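Call for Participants: Everyday Life in Stovport, 1960s to 1980s

Did you grow up in Stovport, work at the cannery, or ride the Olaniyan ferry to school? We'd love to hear from you! The Kidetti History Project is recording the memories of people who lived here between 1962 and 1989, and we are looking for new participants for the second round of interviews, starting in June.

The first round gave us 465 pages of typed-up talk (the winter the harbor froze, the cannery strike, what people paid for a used Rikon radio), and we want more of it. You don't need to have been anybody important. If you remember what was on the table the night the town voted on the bridge, that's history, and we want it on tape. 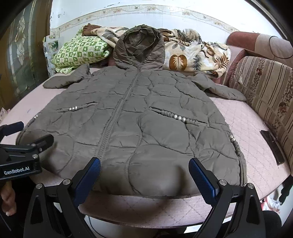 Interviews last up to 2 hours and are held at the library on Mill Street or in your own kitchen, whichever suits you. Yetunde Fashola and Yakubu Ugwu do most of them, and they are wonderful listeners. Bring things along if you like: letters, pay slips, ration of old snapshots, clothes. A quilted jacket with beads along the pockets can start an hour of talk about who sewed, who shopped and where the money came from. Everything goes home with you the same day.

We also need 4 people to help type up recordings. Training is included, and each typist gets $2,000 for the summer.

You can take part if you are 50 or older and lived in Stovport for at least a year of the period. Interviews in Estonian are possible with Kadri Rätsep, so please mention it when you write.

Leave your name and phone number at the library desk, marked for Ese Iyamu. Typists should add a short note about themselves.

Posted Apr 5, 2024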